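Section 7 - Clearing cups and glasses to a tray

This section covers the drinkware task on the Zistevura two-finger arm. It assumes the arm is already bolted down and has passed the reach check in Section 4. If you have moved the base since then, repeat the check before you start.

7.1 What the task can and cannot do

The drinkware task picks up cups and glasses one at a time from a flat counter and puts them on a tray, or takes them off a tray and puts them on the counter. It does not wash, dry, stack or sort by size.

Buyers often ask whether the arm can take over clearing up after a meal. At present it can't do so without a person in the room. Our test kitchen at Gadside logged 3,878 pick attempts on mixed drinkware with this version of the software. Of these, 527 needed someone to step in, mostly with clear items lying on their sides. Opaque mugs standing upright gave very little trouble. An adult clearing the same counter by hand will be faster in every case we have timed.

You should treat the task as a helper for light, repeated work and plan for a person to finish the job.

7.2 Before you start

1. Wipe the counter. Crumbs and hair can be picked up by the ribbed finger pads and passed on to the next item.

2. Put the tray down flat, with the whole of it inside the reach area you marked in Section 4. A tray with a raised rim is best. Choose a plain colour that stands out from the counter.

3. Take away knives, forks, foil and anything else that is not drinkware. The task has no setting for these and may try to lift them.

4. Empty every cup. The arm does not check for liquid and will tip an item if that gives it a better grip.

5. Turn off any lamp that throws a strong patch of glare on the work area. If the light is from a window, draw the blind.

CAUTION: Do not use the task with cracked or chipped glass. The fingers press from two sides and a damaged glass may break in the grip.

7.3 Choosing a grip setting

There are two grip settings, SOFT and FIRM. The arm does not choose between them for you.

SOFT is for thin plastic cups, frosted or clear. FIRM is for glass tumblers and thick mugs. Using FIRM on a thin cup will squash it. Using SOFT on a heavy glass may let it slip during the turn towards the tray.

If you have a mixed load, run the task twice. Do the plastic first on SOFT, with the glasses moved out of reach, and then bring the glasses back and run again on FIRM. 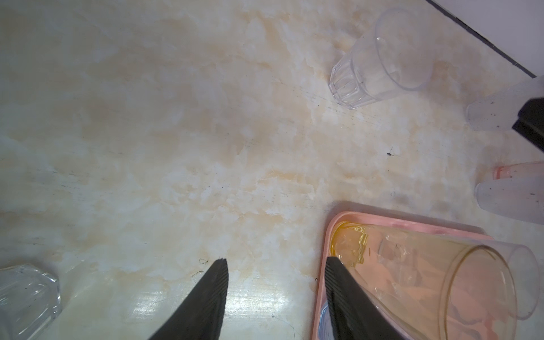 6. On the control panel, press TASKS, then DRINKWARE.

7. Press SOFT or FIRM. The choice stays on the screen until you change it.

8. Press SCAN. The arm lifts and passes once over the work area. Keep your hands clear while it moves.

9. Look at the outlines on the screen. Each item the arm has found is drawn with a green line. Press any item that has been missed and draw around it with a fingertip.

10. If two items share one outline, press SPLIT and draw a line between them. If that does not work, stop the task and move one of them by hand.

11. Press START. The first item is always done at slow speed.

Note - Clear plastic and clear glass take on the colour of whatever is under them. On a coloured tray the scan may read a clear cup as part of the tray. Step 9 matters most for these items, so don't skip it to save time.

7.4 Items lying on their sides

A cup on its side can roll when the first finger touches it. The arm tries to bring both fingers in together, one on each side of the body, but it can only do this if there is a gap for each finger. Leave at least two finger widths of free space around any item on its side. On the standard MacDonald pads that comes to 60 mm.

Faceted glasses roll less than round ones but are harder to hold. The pads may sit across a corner of the glass instead of on a flat face. If the arm tries the same glass 2 times and lets go, it will skip it and go on to the next item. Skipped items are shown in orange at the end.

12. When the arm pauses and the panel shows HELP, press HOLD before you reach in. HOLD locks the joints but does not open the fingers.

13. Stand the item up, or turn it so that its open end points away from its neighbours.

14. Take your hands out of the work area and press CARRY ON.

CAUTION: Never pull an item out of closed fingers. Press HOLD, then RELEASE, with your other hand under the item.

7.5 Crowded trays

Most calls for help at Gadside came from crowded trays. When clear cups overlap, the rim of one is seen through the wall of another, and the arm may aim at an edge that belongs to the wrong cup. It may then close on nothing, or nudge the cup in front. 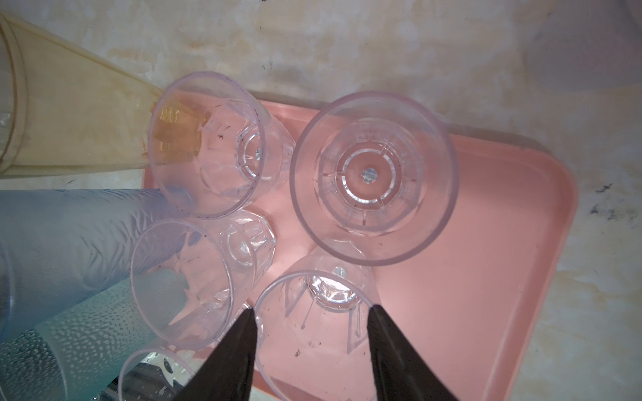
Fig. 7-2. Plastic cups on and around the tray, with the fingers open either side of a clear cup.

If your tray looks as full as this, you have two choices. You can spread the cups out by hand before the scan, which usually takes less time than sorting out the stops later. Or you can press CROWDED after step 8. The arm will then work from the outside of the group towards the middle, and will scan again after every item. The run is a good deal slower in this mode.

Stickers left on the base of a new cup can also upset the scan, shiny ones above all. Peel them off if you can. A cup standing upside down with a shiny sticker facing the arm is best moved by hand.

7.6 After the run

15. Wait for the arm to return to its rest position and for the panel light to turn white.

16. Check the list on the screen. Green items are done, orange items were skipped and red items were dropped.

17. Move the orange and red items yourself. Don't run the task again on the same items without first changing how they lie.

18. Wipe both finger pads with a damp cloth. Do not use washing-up liquid - it leaves a film, and the next pick may slip.

19. Look at the ribbing on the pads. A little fraying at the tip is normal. If the ribs have worn smooth, fit a new pair (part list, Section 12).

If red items make up more than a small part of the list, run the grip test in Section 9 before you use the task again. If the grip test passes, send the run log to Forkarau support from the SERVICE menu.

Related sections
Section 4 - Marking the reach area
Section 6 - Wiping flat surfaces
Section 8 - Loading a dish rack (trial feature)
Section 9 - Grip test and pad wear
Section 12 - Part list
Release notes, July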